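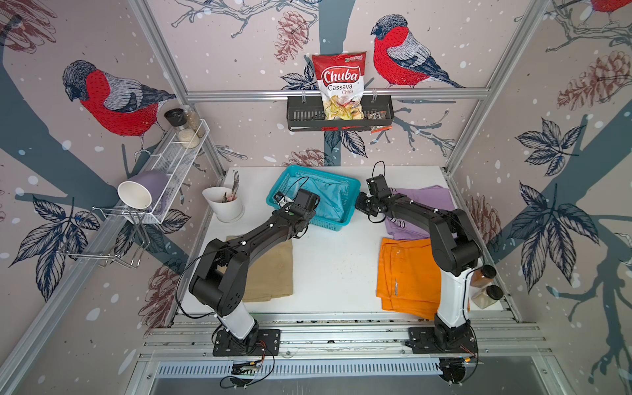 Bit-na Bae

Search the guides Search Clear

Section 2: First Wash After Installing Your Boment Washer

Read this section before you load any laundry. The hoses must already be connected and the shipping bolts removed.

1. Open both water taps fully. Check each hose joint for drips.

2. Close the door with the drum empty. Do not add detergent.

3. Turn the dial to Drum Clean and press Start. The cycle runs for 86 minutes.

4. When the door lock clicks, open the door and wipe the rubber seal with a dry cloth.

Note: A faint smell of rubber is normal during the first cycle.

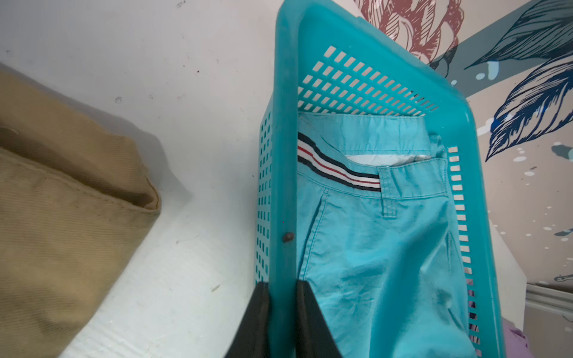 5. Sort the first load by color and check the care labels. Empty all pockets and close zippers.

6. Load the drum loosely. You should be able to fit a hand between the laundry and the top of the drum.

7. Pour detergent into the left drawer compartment, no higher than the 100 ml line.

8. Select Cotton or Mixed and press Start.

CAUTION: Do not force the door if the lock light is on. Wait 2 minutes after the cycle ends and try again.

CAUTION: Turn off both taps before you clean the inlet filters.

If the display shows code 79, the drain hose is kinked or set too high. See Section 5.

We use cookies to remember your model and language. Accept Manage settings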